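Meet Takik, the Practice World for Robots

Have you ever played a video game where you had to learn the controls before you could do anything good? Maybe you walked into walls for a while. Maybe you dropped your sword in a river. Robots have to learn their controls too, and they are really, really clumsy at the start!

A kit called Takik gives them a place to do it. Takik is a computer program made for school clubs and libraries, and inside it is a pretend robot arm in a pretend home. The whole thing runs on an ordinary classroom computer. No metal, no motors, no broken cups.

When something is made up inside a computer so that you can try things out, we call it a simulation (say it like this: sim-you-LAY-shun). Pilots use simulations to practice landing planes. Takik's simulation is for practicing with a robot's hand, and you get to be the teacher.

What does the robot see?

One of the best parts of Takik is that you can switch views. Press the V key and you are looking out past the robot's own fingers! It feels strange the first time. Up can look like sideways, and a wall can fill nearly everything in front of you. Robots don't get to stand back and look at the whole room the way you do, so being in their place for a minute helps a lot.

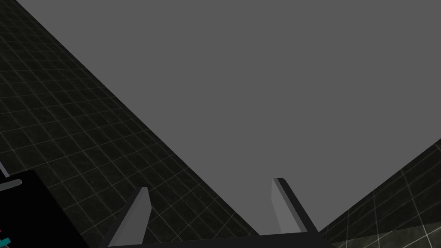
Two flat gray fingers, wide open, with nothing between them.

A robot's hand is called a gripper. Yours has five fingers and can do hundreds of jobs, from tying shoes to petting a cat. The Takik gripper has two, and they do one main job: open and close. You would be surprised how far you can get with that. Try it yourself! Hold out just your thumb and one finger and see what you can pick up from your desk. A pencil is easy. A sheet of paper lying flat is hard. A marble is very hard.

How do you teach it?

You start by steering the arm yourself with the arrow keys. Takik remembers every move you make. This is called a demonstration, and it is a lot like showing your little brother how to pour cereal. After you have given the robot 19 demonstrations of the same job, the Learn button lights up and it gets to try on its own.

The first try is usually funny. The arm might stop too high, or go the wrong way completely. That's fine! Press Again.
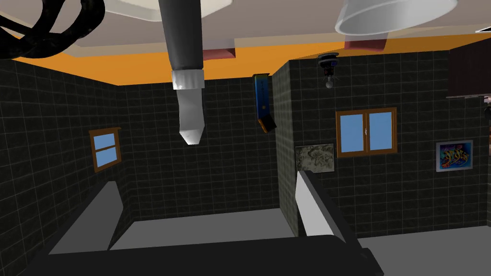
Rigoberto Chávez runs the after-school robot club at Padilla Library, and his group used Takik all through July. They kept a chart on the wall with one star for each time the robot did its job right. "We ran 200 tries in one afternoon," he told us. "A real arm would have needed a rest, and so would I." The kids named their robot Bulau and made it a birthday card.

We tried Takik too, and we liked it a lot. There are 54 jobs to choose from, and the early ones go slowly enough that nobody gets lost. The rooms are fun to look around in. Two things could be better. The buttons are tiny, so younger kids may need help clicking them, and there isn't any way to save your robot with a name on it (Bulau's name had to go on a sticky note).

Words to know

Gripper: the part of a robot that grabs things.
Simulation: a pretend version of something, made by a computer.
Demonstration: showing how a job is done so that someone else can learn it.

Something to try at home

Ask a grown-up or a friend to be your robot. They may only do exactly what you say, such as "move your hand left" or "close your fingers." Now get them to pick up a spoon. Count how many instructions you need, then swap places and see who can do it with fewer!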